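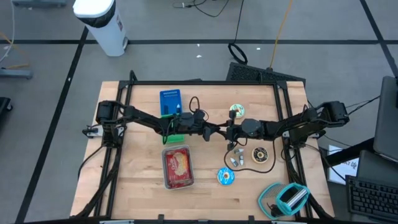 Wooden table with two robot arms and a blue box.

Counting Wading Birds on the Stotden Mudflats
Student Project Report
Tharun Sundaram, Saranya Annamalai and Vidar Haugen

1. Background

The Stotden mudflats lie on the south side of the Addale estuary, between the old ferry landing and the sewage outfall. Wading birds feed there at low tide and move up to the gravel bank when the water covers the mud. The town of Dramham owns the gravel bank and the path behind it. The path is open all year and dogs are allowed on it.

We wanted to find out how often birds resting on the bank are disturbed at high tide, and by what. Earlier class projects listed which species use the site but did not record disturbance. Our adviser, Bindu Ramasamy, suggested we keep the species work simple and put most of our time into that.

2. Study area

We split the bank into three sections. Section A runs from the ferry landing to the first bench. Section B is the middle stretch, where the path comes closest to the water. Section C is the far end, past the drainage pipe, and has a patch of low brush between the path and the gravel.

Section B is 200 yards long. The other two are longer, but part of each is too steep for birds to rest on, so we left those parts out.

3. Method

We made 14 visits, each one starting an hour before high tide and ending an hour after. Two of us went each time. One watched through a spotting scope and the other wrote. We stood on the bench side of the path and did not walk along it while recording. 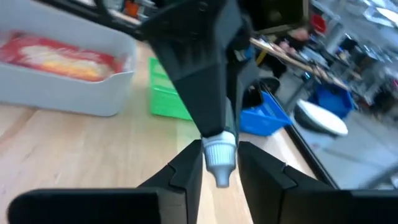
A disturbance was written down any time one or more birds stopped resting and either walked away, flew and came back, or left the bank. For each one we noted the time, the section, the cause if we could tell, and which of the three responses we saw. If birds reacted in more than one section we entered it under the section where it began.

We did not visit in heavy rain or fog. Two planned visits were moved for this reason.

4. Results

We recorded 61 disturbances. In 49 of them the birds flew, and in the other 12 they only walked. Dogs off the leash were the most common cause. People walking on the path without a dog came next, followed by birds of prey. A few had no cause that we could see.

Section B had the most disturbances and Section C had the fewest. Birds in Section C often stayed put when a person went by behind the brush, even with a dog.

Dunlin and black-bellied plovers were the birds we saw most. Dunlin flew sooner than plovers did. We did not measure the distance at which they flew because two observers were not enough to do that and keep the log.

5. Questions from the class presentation
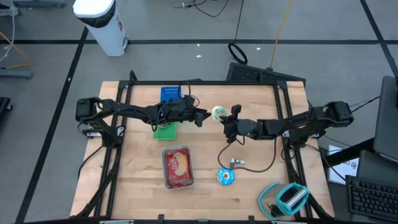
Why did you only record at high tide?
At low tide the birds are spread over the whole flat and most of them are far from the path. High tide pushes them onto the bank, so that is when people and birds are closest.

Did the birds come back after they flew?
Most flocks that flew came down again on the same section. Flocks that left Section B because of a dog sometimes moved to C and stayed there until the tide dropped.

6. Limits of the study

All of our visits were in daylight. Birds use the bank at night too, and we have no information on that. Our visits were also mostly on weekends, when the path is busier, so the number of disturbances per visit is probably higher than it would be on a weekday. Vidar and Saranya did not always agree on whether a slow walk by the flock counted as a response. We settled on counting it only if at least one bird moved more than its own body length.

7. Suggestions

A leash rule for the two hours on each side of high tide would cover the period that matters most. It could apply to Section B only. We also suggest planting the same kind of low brush along Section B that already grows at C.

We sent a draft of this section out for comments before turning in the report.

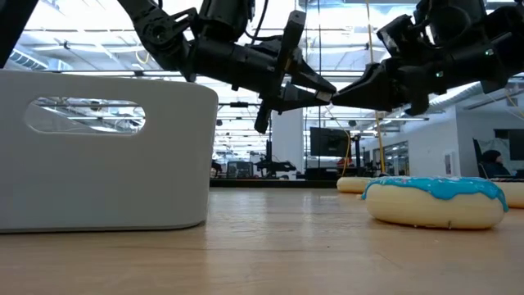
Gheorghița Iordache wrote back that a rule tied to the tide would be hard for dog walkers to follow, as the times change every day, and that a seasonal rule starting in January would be easier to put on a sign. She also asked us to check whether brush at B would block the view from the bench.

We have kept our suggestion as it was but added the seasonal rule as a second option. The brush would need to stay below knee height in front of the bench. Naidu Nursery in Dramham has plants that stay that low, and the price list is in the appendix with the visit log and the blank recording form.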